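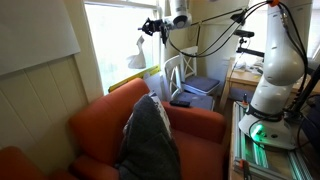 Armchair and blanket by the window.

Cricket > Club and village > Scoring and rules

Does a last-wicket stand of 104 count as a club record if the match was abandoned?

Our number 11 at Tidadbridge walked in with us chasing 200 against Drorkora, and what a partnership it was! Rain ended it with 10 needed. The old book says the record dates from 1957. Can we claim it?
tidad_seconds

Brilliant stuff, well batted both! Yes, claim it. Once a ball has been bowled the runs stand in everyone's averages, result or no result, so the partnership stands too.
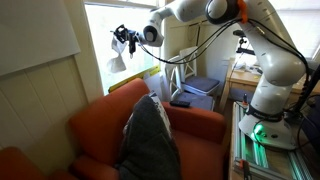 Write it in the book with "unbroken" beside it (an asterisk does the job) and get both scorers to sign the page.
longhop_lil

depends on your league, ours at Urimum only counts finished games. great knock though!!
Dewan End

We use cookies to remember your settings. Accept | Manage
Contact us | Back to top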